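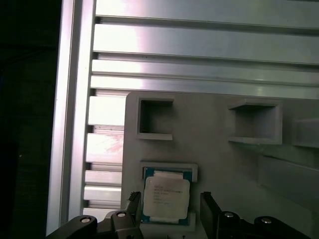

Edeltraud Sutter

Khumalo trilogy, reading order and editions

My paperback of book two ends at chapter 39. The library hardcover has 12 more pages and an epilogue set in May. Which text does book three follow?

Dima Saliba
Book three follows the hardcover. The epilogue was dropped from the first paperback printing and restored in the second. Check the copyright page for "Reltis, second printing." The e-book has it too, at location 3,716.

Anselmo Prado
I read them out of order and it was fine. The sister sells the house either way.

Thaís Bittencourt
Spoiler tag, please. Dima's location is correct for the e-book.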